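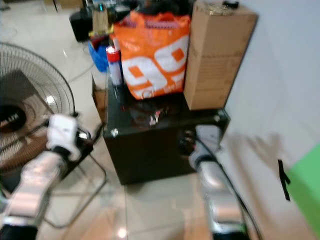
Both arms up at the black cabinet, fan corner.

I've had the pair running properly since October, and a few people have asked how the build is going, so this is a catch-up post. Both arms are made from the Tendetti link kit, which comes as bare silver segments and a bag of screws. The shoulder mounts and the control box are my own work. The software is a fork of Tapia that Estela Zúñiga keeps going, and I'd have given up in the spring without her notes on joint limits.

The cabinet is a good target. It is square, it doesn't slide about much on the tiles, and the edges are easy to reach from where the base is bolted. The gloss is a pain, though. My depth readings go to pieces on shiny black, and the software ends up thinking the top of the cabinet is somewhere under the floor. I've tried lowering the exposure and it helped a bit. For now I give it the cabinet's size by hand and let it work out the rest from the corners.

Power is 24 volts to both sides from one supply. I had two supplies at first, one per arm, and they never came up at the same moment, so the left arm would be awake and holding position when the right was still limp. One supply and a proper fuse fixed that. The cost so far is £248 on top of the kit, most of it connectors and cable.

The other job is the green board on the wall. It has bolts in it and some tape, and I use it for practising contact - getting a gripper to press on a flat surface and stay there without shoving.

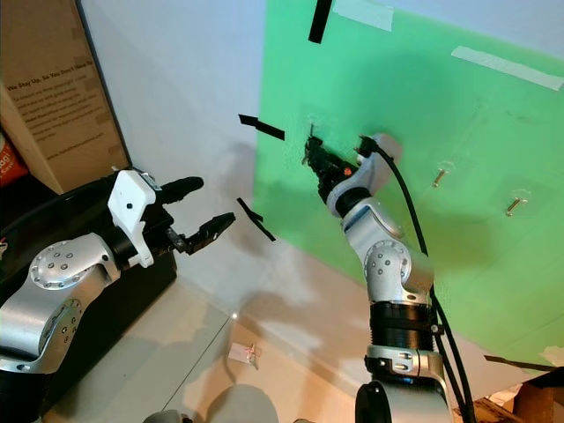
Right gripper against the board, left one waiting with its fingers open.

Contact is where most of my evenings have gone. If the stiffness is set too high the whole arm shudders when it meets the board, and if it's too low the gripper drifts down under its own weight. Estela suggested ramping it over 2 seconds after first touch. I was doubtful, but I put it in and the shudder has gone on the right side. The left still does it now and then, and I suspect a slack screw in the elbow.

Cable routing is the next thing to sort out. I've run it down the outside of the arm, which is fine for short reaches, but at full stretch it pulls on the wrist connector. Tudelura do a sprung cable guide that would probably do the job, only it's made for a thicker link than mine. I may print a clip instead and see how long it lasts.

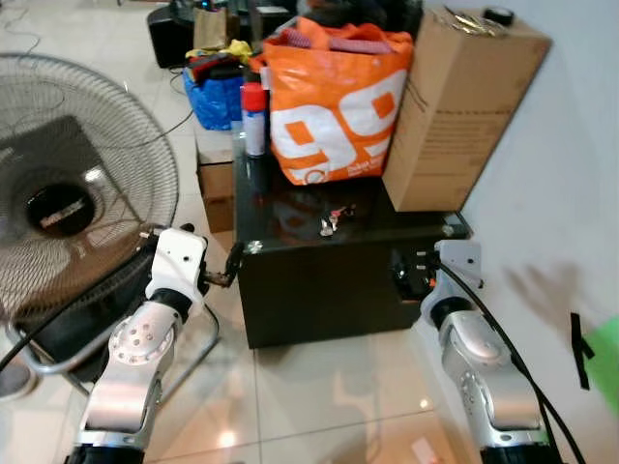 After that I want both arms working from the same clock. At present each one gets its own messages and the lag between them wanders, so anything that needs two hands at once is a gamble. Estela has a branch called Kellura that is meant to deal with this. It builds on her machine and not on mine, and I'm still reading through the error log.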